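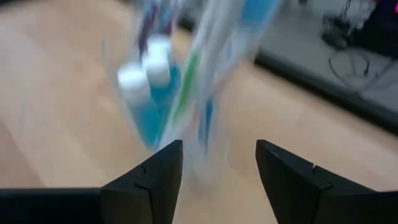

*Toiletries in a clear plastic cup.*

# Kosten Street Shower and Laundry Program: Report for the Grant Period Ending in September

Prepared for the Idmont Fund by Eleni Babić, program manager

## Where things stand

The program ran at both sites, Kosten Street and the Wulov annex, for the whole period. We provided 2,374 showers and washed 1,358 loads of laundry. Kosten Street carried most of it. The annex was slower than we planned for in our application, and I go into that below.

We spent the water and sewer line of the budget faster than expected and the staffing line slower. The total is still within the grant.

## Showers

Kosten Street is open mornings. Guests sign up at the front desk by first name, get a time slot, and pick up a towel and whatever toiletries they need. We started the period with 20-minute slots and moved to 25. The shorter slot looked better on paper, but people were being rushed out half dressed and the attendants had no time to clean between guests. Complaints at the desk dropped after the change. We do turn away a few more people late in the morning, and we now give them a slip that puts them first in line the next day.

One stall at Kosten Street was closed for most of a month with a failed mixing valve. The replacement part was back-ordered. Attila Bodnár, who handles the building for us, has since bought a spare valve and keeps it on the shelf. He also rehung the door on the accessible stall, which had been dragging.

Wulov has a single shower and opens three afternoons. Few guests came at first. The bus that stops nearest to it was rerouted not long after we signed the lease, and the walk from the new stop is long for anyone carrying bags. We moved the opening hour from 1:00 to 2:30 to match the later bus and saw better use after that. I would still call the annex underused.

## Laundry

Laundry has been the steadiest part of the work. Guests leave a bag in the morning and collect it the same afternoon. Each bag gets a numbered tag, with the matching half handed to the guest. We lost track of two bags early in the period, both from tags that came off in the dryer. The tags are now pinned to the outside and stay off the load completely. The two guests were given replacement clothing.

The older dryer at Kosten Street is near the end of its life. It takes close to twice as long as the new one, and the repair technician advised us against putting more money into it. A quote for a replacement from Shehu Appliance is in the attached folder. We are not asking to change the current budget for it, but it will be in our next request.

## Referrals

The agreement asks us to report how many guests were connected to other services. The number is 87. Most were for replacement ID or for a clinic visit, and a smaller share were for housing intake. Vlasta Todorova sits in the waiting area with a laptop and takes these as they come. She tried fixed appointment times for a few weeks and people did not keep them, so she went back to walk-ins.

I want to be clear about what this number means. We count a referral when the other agency confirms it has received the person's information. We do not know in every case whether the guest got the ID or kept the clinic visit. Vlasta is asking the agencies if they can share that with us, with the guest's consent. One has agreed so far.

## Staffing

The second attendant position at Kosten Street stayed open until midway through the period, which accounts for the savings in that line. Bujar Mladenović now holds it. Zlatko Dumitrescu moved from Kosten Street to Wulov and covers the desk and the shower there alone. That works at the current volume. If use of the annex grows, it will need a second person.

We would like to move part of the unspent wages to the water and sewer line. The amount is on the budget sheet, and we need your written approval before we make the transfer.

## Next period

- Put up signs at the new bus stop directing people to Wulov, if the transit office allows it.
- Try laundry drop-off at Wulov, with bags driven to Kosten Street for washing.
- Replace the floor mats in all stalls.
- Decide whether to renew the Wulov lease, which has to be settled before winter. I will send you our recommendation separately.

The budget sheet and the monthly counts for each site are attached.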